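Serving tray

A serving tray is a shallow, flat-bottomed platform with a raised edge, used for carrying, holding or presenting small items. Trays differ from plates in that food is not normally eaten directly from them, and from boxes in that the sides are low enough to reach over. They are found in homes, hotels, hospitals, offices and shops, and are made in wood, metal, plastic, glass, basketwork and pressed paper.

Terminology

In everyday American English the word "tray" covers a wide group of objects, including ice cube trays, baking trays, seed trays and the fold-down shelf on the back of an airplane seat. The term "serving tray" is narrower and refers to a movable piece meant to be carried by hand. A salver is a flat tray without handles, usually of silver or silver plate. A butler's tray has hinged sides and rests on a folding stand. A caddy is a related container, generally deeper, with a handle or with inner divisions.

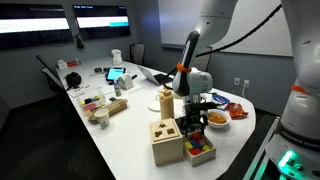 Wooden trays are among the oldest types and are still common. The simplest are carved from a single piece, with the bottom and sides left in the solid. Most modern ones are assembled from a thin base and four strips, joined at the corners with glue, pins or interlocking cuts. Light-colored woods are often chosen for small open trays, and the one on the conference table, with its red, yellow and blue blocks, is of this kind. Darker woods such as walnut are more usual in larger trays sold for the living room. A finish of oil or wax can be renewed at home, while lacquer lasts longer but is harder to repair once it chips.

Construction

The base of a tray carries the load, and its stiffness decides how large the tray can be. A base that sags in the middle lets cups slide toward one another. Makers deal with this by using thicker stock, by adding a strip across the underside, or by setting the base into a groove cut around the inside of the frame. The groove also leaves a small gap for the wood to swell in damp weather.

Handles may be cut through the short sides, screwed on top of the rim, or left out. Cut-out handles are cheap to make and do not come loose, but they need a side tall enough to take the opening. Metal handles are found on heavier trays and can be replaced. Round trays used by restaurant staff have no handles at all and are carried on the flat of one hand, often with a layer of rubber or cork on the upper surface to stop glasses from slipping.

Metal trays are pressed from sheet, and the edge is rolled over so that it is not sharp. Tinned steel was the usual material for painted and printed trays, including the advertising trays once given to bars and soda fountains. Stainless steel is now standard in hospitals and commercial kitchens. Aluminum is lighter but dents easily and can darken in a dishwasher.

Regional production

The town of Derkuda is known for shallow trays of limewood with a slightly curved rim. The work was at first done in the winter, when farm labor was not needed, and the trays were sold at the August fair. A survey of the district listed 394 households with at least one person making trays or tray parts. Production later moved into shared workshops, where a single board passed through 4 hands: the sawyer, the joiner, the sander and the finisher.

Gavamach trays, from farther up the same valley, are deeper and are divided by thin partitions. They were made for sorting buttons and beads and were only later taken up for serving nuts and dried fruit. The standard pattern has 6 compartments. Older pieces have the maker's mark burned into the underside near one corner.

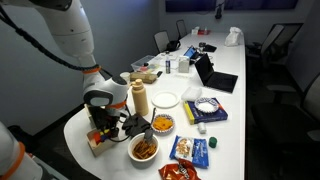
Factory production in the region began with the Laizer company, which made plain rectangular trays for hotels and railroad dining cars. Its price list gave the sizes by number only, and these numbers are still used by some dealers. The company's order book for its busiest year records 1272 trays shipped to a single hotel supplier. Laizer stopped making wooden trays when molded plastic became cheaper, and its patterns passed to a smaller firm, Jisala, which continues to make two of them.

Care

Wooden trays are wiped with a damp cloth and dried at once. Soaking opens the corner joints and can warp the base. Stains from tea and coffee may be reduced with fine sandpaper, after which the bare area is oiled again. Trays stored flat in a stack should have paper or cloth between them if the surfaces are lacquered.

See also

Butler's table
Lazy Susan
Salver
Tea caddy

Contact us | Copyright 2021 | Back to top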